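Notes from the Print Table: a small-press newsletter
2 April 2025
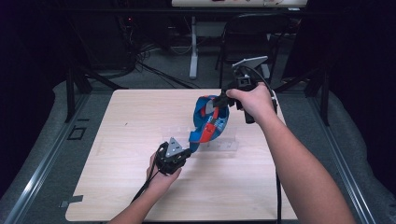
A blue and red fabric piece, held up over the tabletop.

Hello again! It has been a long winter up in Vermont and I have spent far too much of it in a chair by the stove with comics and art books piled up on both sides of me. I promised last time that I would finally get to the Tinari reissue, so that's most of what you're getting this month, plus a few smaller things at the end if you make it that far.

For anyone who missed the first round, Tinari is a fantasy comic about a family of mapmakers on a flooded continent. It came out in little stapled issues, sold mostly by mail, and if you wanted the whole run you had to be patient and a bit lucky. I was neither. I had the first handful, then a gap, then two from the end that made no sense without the middle. So when Jadcombe Press announced a complete edition last November I ordered it before I had finished reading the email (and then had to go back and check what I'd paid).

It's a brick! The whole thing comes to 832 pages in one hardcover, and my first worry was that it would be one of those books you can only read at a desk with both elbows holding it down. It does open flat, thank goodness. The binding is sewn, and by the second chapter mine was lying open on its own without any cracking noises from the spine. I still wouldn't try it in bed. I did try it in bed, once, and woke up with it on my collarbone.

The paper is where people are going to argue. The old issues were on cheap cream stock that soaked up the ink and made all the night chapters look like they'd been drawn in soot, and I loved that. Jadcombe has gone with something whiter and smoother. You gain a lot in the line work, especially in the harbor chapters where every rope and shutter has been drawn with a pen about as thick as an eyelash, and you lose a little of the murk. I put my old third issue next to the new pages and went back and forth all evening. I think I'd give the daytime scenes to the new edition and the night scenes to the old one, which is no help at all if you're trying to decide whether to buy it.

What I can say is that the color is so much better. There are only 20 color pages in the book, all of them chapter openers, and several of those had only ever been printed in gray. There's one of the flooded library with green light coming up through the stairwell that I must have passed over a dozen times in black and white, and now I can't get past it. I'd happily have it on the wall. No prints for sale so far, I checked.

The back matter is good but a bit jumbled. You get thumbnails for the first two chapters, a set of costume sketches, some rejected covers, and then a long run of maps. The maps are great. They were drawn first, before there was any script, and you can see the coastline changing from one to the next as the story got worked out, with whole islands crossed out and moved. I only wish somebody had put dates on them, or at least captions. A few are printed so small that the lettering turns to fuzz, and when you're holding a book this size that seems like a strange place to save room.

There are two editions, by the way. The regular one is the one I have. The slipcase edition is limited to 1328 copies and adds a folded map and a bookplate, and it was still in stock when I looked this morning. I went back and forth on that too and decided I would only lose the map. If you've got the slipcase, write and tell me how the map is printed, and whether it's on the cream paper. I have a theory that it is and I'd like to be right about something this year.

On to smaller things.

Bodin, number four, is out. This is the one-color anthology I keep going on about, where everyone gets the same ink and the same page count and has to make do. The ink this time is a dark orange, and it suits some people much more than others. My favorite is a silent story about a dog waiting outside a bakery through a whole day, with the shadow of the awning creeping across the sidewalk panel by panel. Six pages, no words, and I read it three times in a row. There's also a very wordy one about taxes that I bounced right off, but the lettering is gorgeous, so maybe one of you will get on with it better. The run is 615 copies, hand numbered, and the last issue was gone inside a month, so don't hang around if you're tempted.

I've been asked again about shelving for oversized books, and I'm the wrong person to ask. Mine are stacked flat on the bottom of a bookcase, biggest at the base, and every time I want the biggest one I have to move all the others to the floor, where they stay until I trip on them. It is good for the bindings, though. The one tall book I kept standing up has developed a sad lean and the pages have started pulling away at the top. Flat is better, if you can stand the lifting.

A few of you wrote in after my grumbling about shrink wrap. I got letters on both sides! One reader keeps everything sealed and buys a second copy to read, and I do see the appeal, but I haven't got the shelves or the money. Another told me to slit the wrap along the open edge and leave it on as a sort of jacket. I tried this on an artbook and it rustled so much I gave up by page ten. Keep the suggestions coming anyway, I read all of them.

Next time I want to write about sketchbooks, the kind that artists put together cheaply for conventions and then never reprint. I have a shoebox of them and some are falling apart, so I'd like to get my thoughts down while the staples are still holding. If you have a favorite, send me the title and tell me what's in it. I'm especially after ones with landscapes or buildings, as mine are nearly all people and horses.

The swap list is open again too. Same rules as before: describe the condition properly, mention any writing on the inside cover, and please pack the corners. I've got a spare of the second Bodin (small dent at the bottom of the spine, clean inside) that I'd trade for any of the middle issues of Tinari. Yes, I know I have the big book now. I still want them.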